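Last reviewed 29 Oct 2025

## Looking after laminate floors

Laminate is a printed layer under a hard clear coat, pressed on to a fibreboard core. The top puts up with a lot. The core swells if water gets into it, and once it has swollen it stays that way. Most of the tips below come down to keeping water out of the joints and grit off the top.

### Weekly cleaning

Sweep with a soft broom or use the vacuum with the brush bar switched off. Work along the boards so the dust comes out of the seams.

Then mop with a flat microfibre pad. Wring it until it no longer drips when you hold it up. The floor should dry by itself within a minute or two. If you can see puddles, the pad is too wet.

For the cleaning solution:

- 2000 ml lukewarm water
- one teaspoon of washing-up liquid, no more
- a splash of white vinegar if the floor has gone dull (check your maker's leaflet first, as a few advise against it)

Change the water when it turns grey. Don't use a steam mop, even on the low setting. Don't use wax, polish or anything sold for real wood either. It can't soak in, so it sits on top and goes smeary.

### Marks and spills

**Shoe scuffs.** Rub with a dry pencil eraser, then wipe.

**Candle wax and chewing gum.** Put ice in a freezer bag and leave it on the spot for five minutes. Lift the wax with an old bank card held nearly flat.

**Biro and nail varnish.** A little acetone on a cotton bud, on the mark only. Open a window, and wipe the spot with a damp cloth afterwards.

**Red wine, tea, squash.** Blot with kitchen roll straight away. If it has run into a joint, stand a fan beside it for an hour.

**Dried mud.** Leave it until it is fully dry and vacuum it up. Wiping it wet drags the grit about.

### Sunlight

Modern boards fade slowly, but they do fade. Move rugs a hand's width every so often, and half close the blinds on the sunny side in summer. If you are laying a new floor, mix boards from at least three packs as you go so that small differences in colour are spread across the room.

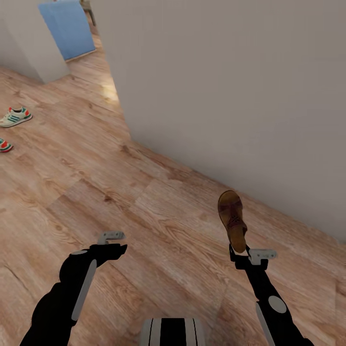
*Wood-grain laminate laid on the diagonal.*

Diagonal floors look well in a hall or an awkwardly shaped room but they use more material. Allow 15 per cent for waste instead of the usual ten, and keep a full spare pack flat under a bed. Ranges get dropped, and you won't match the pattern later.

### Edges and gaps

Laminate moves with the seasons. It needs a gap of 8 to 10 mm at every wall, normally hidden by skirting or beading. Never fill this gap with grout or hard filler. If the floor has started to lift in the middle of the room, a missing gap is the first thing to check.

Small gaps between boards often open up in January with the heating on and close again by spring. Leave them until then. If one stays open, stick a block of wood to the board with strong double-sided tape and tap the block with a rubber mallet until the joint closes.

### Chips and scratches

Fine scratches can be hidden with a wax crayon in a matching shade. For a chip, use a hard wax kit with a small melting iron:

1. Clean the chip and let it dry.
2. Melt two or three shades together, starting with the lightest.
3. Fill slightly proud of the surface.
4. Level with the plastic scraper once cool.
5. Draw in a grain line with the darkest shade if the chip is wider than a match.

### Furniture

Use felt pads under chair legs and replace them when they go hard, as a worn pad full of grit scratches as badly as a bare leg. Office chairs need soft castors or a mat. Avoid rubber-backed mats, which can leave yellow stains that won't shift.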